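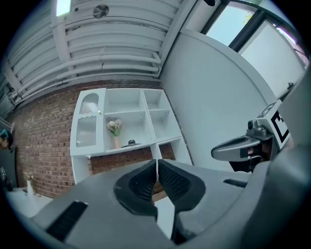

Small stations should stop buying boxes and just rent their playout in the cloud like everyone else, according to a reader who wrote in after my July column. Two lines, no greeting. I've been chewing on it since.

Because no. Or not yet, and not like that.

I ran master control at a small regional station for a good while and I still do shifts there when they're short. We moved part of the operation to cloud playout. Part of it. I was for it, I wrote the memo. So this isn't an old guy hugging his tape decks.

What I object to is the word "just". Just move it. Just spin up a channel. Whoever says that has never sat in the chair at 2 a.m. with a black screen on the off-air monitor and a support page telling them their ticket matters.

The sales version

Galter came in with a nice deck. Pay for what you use, no racks, no air conditioning bill, somebody else's problem when a drive dies. Skedbridge came in the week after with nearly the same deck, different blue. Both fine companies as far as I know. Both showed a channel going from nothing to on air in 7 minutes and I belive it, I watched the demo.

But launching a channel isn't the job. We launch a channel maybe once in a decade. The job is the late change. Council meeting runs over, the ball game goes to extra innings, the mayor shows up after all. Somebody has to slide six items, drop a promo, keep the paid spots inside their windows, and do it in the time it takes to read this paragraph. On the old system that was two keys and a jog wheel. On the new one it was a browser tab. With a spinner.

You get used to it. Mostly. I still don't love that the thing between me and air is a web page.

What it costs to go out the door

Storage is cheap to fill and pricey to empty. Everybody in the business knows this by now, and people keep signing anyway. Our library had 631 finished programs in it when we started, plus the junk nobody ever names properly. Going up, free. Coming back down to make a compliance copy, or a clip for the news desk, or a drive for the library in town - every one of those is a line on the invoice.

Our first full month we'd budgeted $800 for transfer and blew right through it. No drama, no outage, just editors doing what editors do, pulling the same interview down three times because the first two cuts were wrong. Then came the email from upstairs. Please be mindful of downloads. In a newsroom! Telling people not to look at the pictures.

I'd rather have a dumb box in a closet that doesn't care how many times I open a file. 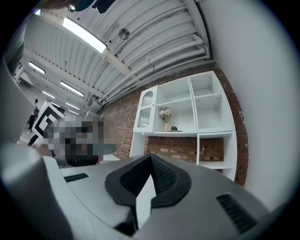
The middle road nobody sells

So here's what I would do, if anyone's asking, and one reader sort of was.

Keep playout for the main channel in the building. One server, one spare, a schedule that gets pushed down to it at least a day ahead so the line can go dead and you stay on air anyway. Van Rooij still builds that kind of thing and so do others. It is boring gear. It sits there. Boring is what I want holding up the six o'clock.

Put the rest out. Pop-up channels, the election night extra, the high school tournament stream with roughly 1,000 people watching on a good evening. Perfect use. Turn it on, turn it off, pay the bill, done. Same with disaster recovery, if you test it, and I mean really switch to it on a slow afternoon and sit there sweating. A backup you've never run on is a brochure.

Traffic and billing can go wherever the business office likes. We use Clorberg for that and I have no feelings about it except that the log in times out too fast.

The vendors call this hybrid and charge extra for the word. Fine. But they pitch it as a bus stop, a place you wait until you're brave enough for the whole trip. I think for a station our size it's where you get off. Might change my mind in five years. Fiber could get better out here, we have one road in and one cable along it, and a backhoe finds that cable about every other spring.

One more thing about people

Every one of those decks had a slide on staffing and it always pointed the same way. Fewer operators. One person watching a dozen channels from anywhere.

I've been the one person. At four channels you're watching. At twelve you're waiting for an alarm, and the alarm only knows black and silence. It doesn't know the wrong episode is running, or that the captions belong to a different show, or that we are airing a cheerful furniture ad right out of a fatal crash story. A human catches that stuff by half listening while eating a sandwich. You can't put it in a service agreement, I tried.

So to the reader with the two lines. Rent what you like. Get the exit price in writing before you upload the first file, and keep one box plugged in.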